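Kalari K2 Bench Packing Cell

Two-arm packing station for small and mid-size goods 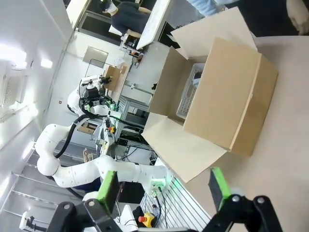 The K2 is built for packing rooms where the product changes several times a shift and a full conveyor line would never pay for itself. Two arms share one tabletop. They place items or inner trays into an open carton, then pass the carton to a person for checking and closing. It works beside your existing benches and does not need a fenced area in most layouts, subject to your own risk assessment.

What the cell does

Loads open-top cartons, baskets and inner trays from a fixed pick position or a tote. Handles cartons delivered already erected, with the flaps folded out. Stops and waits when a part is missing, and shows the reason on the operator screen.

What it does not do

The K2 does not erect cartons, tape them or apply labels. It will not pick from a deep mixed bin. Soft bags can be handled if they hold their shape, but please send us samples first.

Who does what after installation

Most customers ask about this before they ask about speed, so we will be specific. At Wernden, a parts supplier with 17 people in packing, the cell took over the repeat loading on the kit orders. Packing staff still set up each job, refill the pick positions, check the contents against the order and close the carton. Two packers per shift are trained to change jobs and clear stops.

Lilian Kariuki leads the day shift at Wernden. "The first month was slower than before," she says. "We had cartons coming in with one flap bent back and the arm would stop each time. Once we agreed who sets the flaps, it settled down. I have people on checking now who used to go home with sore wrists. They do walk more than they did, and we had to move the refill shelves closer."

Her team also asked for a quieter stop alert and a longer pause before the arms restart. Both are now standard settings.

If you plan to change job duties or pay grades along with the cell, settle that with your staff before delivery. Our trainers can teach the machine. They can't answer questions about rosters.

Setting up a job

A new item is taught by hand. The operator holds the arm, moves it to the pick point and the place point, and saves both. Simple items take a few minutes. Nested items or baskets inside a carton take longer – you will want to teach the clearance over the carton edge with care. Up to 452 jobs can be stored on the controller and copied to a second cell.

Specifications

Arms: 2
Gripper: two-finger, with replaceable pads
Largest carton footprint: 60 x 60 cm
Item weight: up to 1000 g per arm
Stored jobs: 452
Controller: under-bench or side-mounted
Operator screen languages: English, Spanish, Norwegian

Training and support

Operator training runs two days on your own floor, with your own products. We ask for at least one person from each shift, including nights. A follow-up visit is included after six weeks, and that is usually when the useful questions come up. Randi Sæther runs the training program from our Colholm office and can send the course outline ahead of time.

Spare finger pads, cables and gripper screws ship from Colholm. Pads are a wear part. Check them at the start of each shift and replace them in pairs.

Ordering

Order as a single cell or with the Bakilana side table, which adds a second pick position and a shelf for empty cartons. New orders placed now are scheduled for October. To get a quote, send us your carton sizes, item weights, number of shifts and a rough floor sketch with the walkways marked.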